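The White Table

My aunt Abrehet left me the table and my cousin Meron the piano, and for a while we each thought the other one had done better. 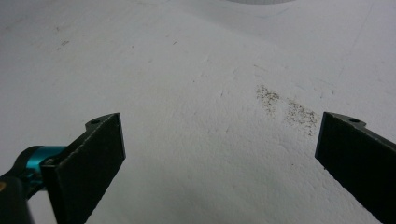
I had wanted the table since I was a kid, so you'd think I would have been ready for it. I was not! It came up to my apartment in May with two movers and my friend Kidus, who kept yelling "pivot" on the stairs, and when they'd all gone home I got my chin down near the edge and just looked. The top is white, a cool sort of white that goes bluish-gray where the light gives out, and there's a pale band that curves across it so gently you'd swear the whole thing was a little warped. Abrehet always said it was the light. My uncle said it was the table. They were married a long time and I don't think they ever settled it.

Up close it has tiny pits in it, fine as sugar. When I was nine I used to run my thumbnail over them during dinner and pretend I was reading. Meron asked me once what it said, and I told her it said she had to give me her bread, and she did.

Anyway, Meron called that first night.

"How does it look in there?"

"Big," I said. "How's the piano?"

"Out of tune. The man from Rirklow wants 700 dollars to fix it, and that's before he's even opened the lid." I could hear her pressing one key over and over. "Want to trade?"

I said no so fast that she laughed at me.

But I couldn't sit down at it, that was the trouble. I ate standing at the counter for 13 days. I'd come home from the Bogale Street bakery with flour in my hair, put my keys anywhere but the table, and eat noodles next to the sink like a burglar. I wiped the table every evening (why? what was on it?) and then I'd turn off the light and go to bed.

Kidus noticed, of course. He came by with a sack of oranges and stood there holding it.

"Can I put these down?"

"On the floor's fine."

"On the floor," he said. He looked at me, and he looked at the table, and then he walked over and tipped the whole sack out on it. Oranges went everywhere. One rolled along that curved pale band like it was on a track, dropped off the far side and went under the stove — it might still be there. I made a noise I'm not proud of.

"It's warped," said Kidus. "Did you see that? It's totally warped."

So my uncle was right. I called Meron to tell her and she didn't believe me, she wanted to see it for herself, and the next evening she drove in from Heralholm with a pot of lentils wrapped in a towel on the passenger seat. It's 104 miles. The lentils were cold by then and we heated them up, and I got out the plates, and I put the plates on the table.

We tried it with an orange, then a boiled egg, then one of Meron's rings. The ring went the wrong way.

"See?" she said. "It's the light."

We argued until the lentils got cold again. Then I put my thumbnail down on the pits and moved it along slowly, and Meron sighed and passed me her bread.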